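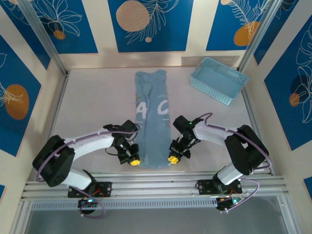
Ryota Amano wrote in to ask why I keep old T-shirts at all if I never wear them, and whether I had thought about just taking a photo of each one and letting the shirt go. He did that with his own and says he hasn't missed any.

I tried it in February. I had 10 shirts in a bin on the closet shelf, most of them from races and a couple from jobs. The one from the Skiklow relay has a hole under the arm. The Fujimoto one was a giveaway when I worked the front desk there, and it never fit. I took pictures of all of them on the bed, put the pictures in a folder, and put the shirts in a bag by the door.

The bag sat by the door for three weeks. Then I took four shirts back out and dropped off the rest. So Ryota was mostly right.

The four I kept are soft. That's the main reason. Thin old cotton is good to sleep in, and new shirts take years to get that way. Two of them I now wear to bed and the other two are waiting for those to wear out.

While I was at it I went through the rest of the closet and changed a few things about how I do laundry. My mother washed everything warm and dried it on high, and I did the same until I was past forty. I wash shirts cold now, inside out if there's printing on them, and take them out of the dryer while the seams are still a little damp. They go over a chair for an hour. The printing on my newer shirts is holding up better than it used to, though I also wear each one less often, so I can't say for sure which change did it.

I stopped buying dryer sheets. I thought I would notice and I don't, except on fleece in the winter.

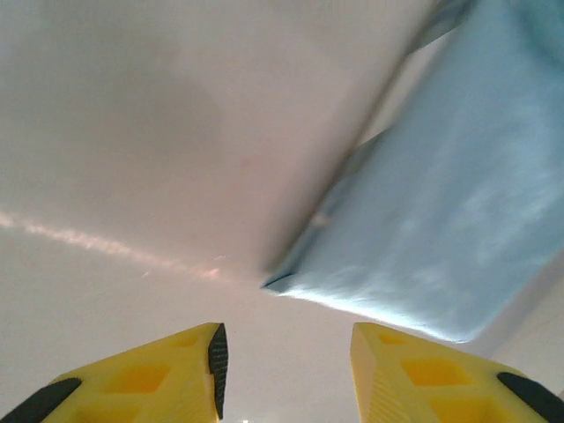
What I do with the worn-out ones

A shirt too far gone to donate gets cut up for rags. I cut off the sleeves, cut up both sides, and get a front and a back. Then I cut each of those in half. The collar and hems go in the trash, as they don't soak up anything.

I keep the rags in a drawer in the garage next to the car wax. They're fine for windows and for wiping down the bike chain. For oil I use them once and throw them out.

I used to buy shop towels at Tasell and haven't needed to in a long time. The last pack is still on the shelf, half full.

Next month I'm going to do the sock drawer.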